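How to Shorten a Lined Skirt

Oststead Sewing Guild — Members' Technique Pages
Revised Thursday, November 28, 2019

These instructions apply to a straight or slightly flared skirt with a separate hanging lining. Pleated skirts and skirts with a vent are covered on their own page. Members who have not previously altered a lined garment are advised to read the page through before unpicking anything.

What is required

Tape measure and a long ruler
Tailor's chalk or a water-soluble pen, tested on a seam allowance
Fine pins
Seam ripper
Matching thread for the skirt and for the lining
Hand-sewing needle, size 9
Iron and pressing cloth

Marking the new length

The skirt should be tried on with the shoes that will be worn with it. The wearer stands still with arms at the sides while a second person measures upwards from the floor with the ruler, placing a pin at the chosen height and moving round the skirt to place the rest. The wearer should not turn or look down, as either movement lifts the hem on one side.

Remove the skirt and lay it flat. Join the pins with a light chalk line on the right side of the fabric. Small steps between one pin and the next may be smoothed out at this stage. A large step usually means that the wearer moved, and that section should be measured again.

Unpicking and cutting

Unpick the existing hem and press the crease out under a cloth. If the old crease will fall within the new hem allowance, it may be left.

Draw a second line 4 cm below the first for a straight skirt, or 2 cm below for a flared one. Cut along this second line only. Members occasionally cut along the first, and there is no remedy for this except a shorter skirt. Neaten the raw edge with a zigzag stitch or an overlocker.

Hemming the skirt

Fold the allowance to the wrong side along the first line and pin at right angles to the fold. Tack 1 cm from the fold and press lightly. On a flared skirt the upper edge will be fuller than the skirt behind it. Run a gathering thread along the neatened edge and draw it up until the allowance lies flat.

Sew the hem by hand with a blind stitch, taking up one or two threads of the outer fabric each time. Keep the stitches loose — a tight stitch will show as a dimple on the right side. Remove the tacking before the final press.

Hemming the lining

The finished lining should hang 2 cm shorter than the finished skirt.

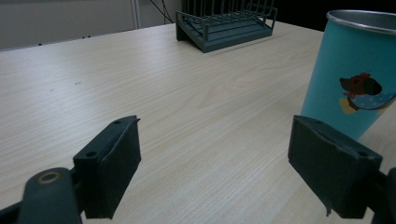
Measure this from the waistband, since linings are often cut with a little extra ease and will not lie exactly level with the outer fabric. Trim the lining, fold up 1 cm and then a further 2 cm, and machine stitch close to the upper fold. A stitch length of 2.5 suits most lining fabrics.

Join the lining to the skirt at each side seam with a thread chain 3 cm long. Fasten off securely at both ends.

Finishing

Hang the skirt overnight and check the length again in the morning. Skirts cut on the bias may drop, and any correction should be made before the garment is worn.

Corrections to this page should be sent to Pankaj Maurya, Technique Pages Editor. The section on thread chains was contributed by Afiq Entili.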